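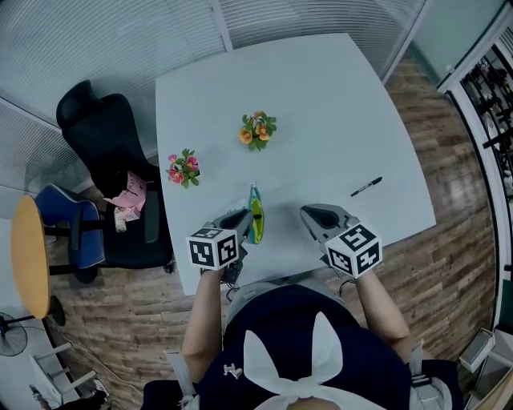
Fladach Meeting Table, White

Category: Office Furniture > Meeting Room > Small Tables

The Fladach is a plain white table for small meeting rooms, break corners and shared desks. It has a flat top, gently softened edges and slim white metal legs. We have sold a version of it since 2005, and the current top has been in the range since July.

Most customers buy it for rooms where a full conference table won't fit. It seats two people comfortably with notebooks open, and there is room left over for the things that end up on any office table: a couple of pens, a snack packet, some small artificial flowers. The white surface is easy to wipe down with a damp cloth and mild soap. Do not use scouring pads or solvent cleaners. Marker ink should be wiped off the same day. If it has been left longer, use a little rubbing alcohol on a soft cloth, then rinse.

Chairs

The table is sold without chairs. It works with standard-height office chairs, including high-back mesh models such as the Leitner and upholstered task chairs. Chairs with fixed arms should be measured first. Some will not slide all the way under the top.

Moving and leveling

One adult can slide the table across a wood floor, but please lift it on carpet. Each leg has a screw foot. Turn the foot by hand to raise or lower that corner, and check the top with a level after each move.
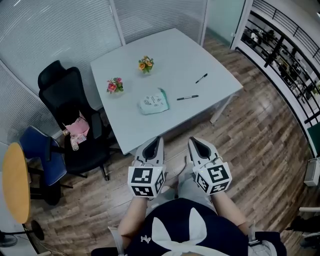 Weight limit is up to 500 lb, spread evenly over the top. Please do not sit or stand on the table. It can take a monitor or a small printer, but there is no cable opening and we do not recommend drilling one, as this voids the warranty.

Assembly

The top and legs ship in one flat carton. You will need the hex key that comes in the box and a clear patch of floor. Put the top face down on a blanket, fit all the legs loosely, then go back and tighten them. Turning the table over is easier with two people.

Delivery and warranty

Delivery is to the ground floor. Delivery to the room can be added at checkout for $50. The top and legs are covered for three years against faults in normal office use. Scratches, stains and burns are not covered. Replacement feet and bolts are kept in stock and can be ordered through the parts page.

For orders of several tables, or to ask about matching the Dromutik side table in a light wood tone, contact Margaux Riviere in contract sales.

Page updated August 12, 2025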